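Search this site Search Go

Speaker notes: Running the bench when half your squad is hurt
Club coaches' night, Friday, 19 minutes plus questions

Slide 1. Hello and get them settled

G'day everyone, thanks for coming out after work. Grab a coffee now if you want one because I talk fast and the urn is at the back. I coach defence at Kevlow, second grade footy, and before that I had four seasons with the juniors at Stomo. I'm not a physio! If you ask me about hamstrings I'll point you at a physio. What I can talk about is what you do with your team sheet when the blokes you built your season on are sitting in the stand in trackies.

(Pause here. Someone always laughs at trackies.)

Slide 2. Our season in one number

We lost 1,188 player-minutes out of our back line before the halfway point. I worked that out on the kitchen table from the match sheets, and it nearly made me ill. Two wingers, both centres at different times, and a fullback who did his ankle getting out of a ute. And we still won more than we lost, so something in there is worth sharing, even if a fair bit of it was luck.

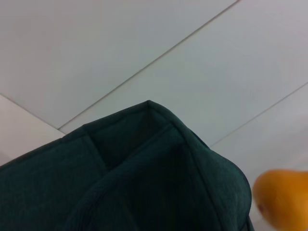
Dark green fabric, close up.

Slide 3. Who comes in first

My old habit was simple. Winger goes down, next best winger comes up from thirds. Done. The trouble is that by round six your next best winger is a kid who has trained with you once and doesn't know your calls.

So now I ask who already talks to the people either side of the gap. We moved a back-rower out to centre against Avram, and on paper it looked mad. He was slow on the turn and they got around him twice. But he'd stood next to our five-eighth for two years, he knew when to come up and when to hang back, and the inside channel was as tight as it had been all year. We gave up the edge to keep the middle.

I'd do that again. I wouldn't do it against a side with a proper kicker, and Trusten taught us that one the very next week, thank you very much.

(Tell the Trusten story if time. Cross-field kick, everyone looking at everyone else, ball bounces in goal. Keep it short.)

Slide 4. Cut the playbook in half

I had 12 defensive calls in preseason. Way too many even with a full squad, if I'm being fair to the players. When the injuries came we went down to five, and I should've started at five.

The ones we kept:
- Up and in
- Slide
- Hold
- Jam on the short side
- "Help", which just means somebody's missed one and everybody turns and runs

That last one is my favourite. We practised it every session with the ball starting behind the line, so they got used to the picture of things having gone wrong. New players picked it up in a night.

Slide 5. Training numbers

Who here has had nine at training on a cold night? Hands up. Yep, keep them up, have a look around the room.

We stopped cancelling. With nine you can do three on three with a rotating group, ten metres wide, and it's brutal and they love it. No contact above a hold on those nights, and we finish 15 minutes early. I reckon finishing early did more for attendance than anything I ever said in a group message.

I also pulled in the third graders for the defensive half hour, every week, whether or not we needed them that weekend. Their coach and I had a slightly tense chat about that over a beer (he thought I was poaching, and I was, a little bit). What settled it was sending our injured players the other way to help him run drills.

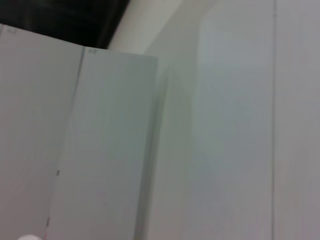 Slide 6. Players coming back

Here's where I got it most wrong. Our best centre was cleared after five weeks out and I put him straight back in for the full 80. He was fine physically, he'd ticked every box with the physio. But the line had changed around him. He was making calls from our old list and the kid inside him had never heard them. We leaked three tries on that side before the break.

Now a returning player starts on the bench, unless it's a final. They sit beside me and call the defence out loud for the first 20 minutes, just to me. It feels silly for about one set and then they forget I'm there. By the time they go on, they've watched the line work and they know who's doing what.

Some of them hate it. Fair enough too, I'd have hated it.

Slide 7. Keeping the injured ones around

Give them a job, and make it a real one. Handing a bloke the water bottles and calling him part of the leadership group fools no one. We had our fullback keeping the missed tackle count, and he logged 87 across the games he was out. He also noticed that most of ours came straight after a scrum, which I had completely missed from the sideline.

We spent 500 dollars on strapping tape and two second-hand tackle bags this year, by the way. Budget for the tape. It goes like you wouldn't believe.

Slide 8. Questions

Likely ones:

"Does this work for under 15s?" The short call list does, yes. Leave the positional shuffling alone at that age and let them play where they're comfortable.

"What about attack?" Different talk, and somebody smarter should give it.

"Would you recruit midseason?" Depends on your comp rules, check the cut-off before you promise anyone a jersey.

(Remind them the drill sheets are on the table by the door, and the chairs need stacking before we go.)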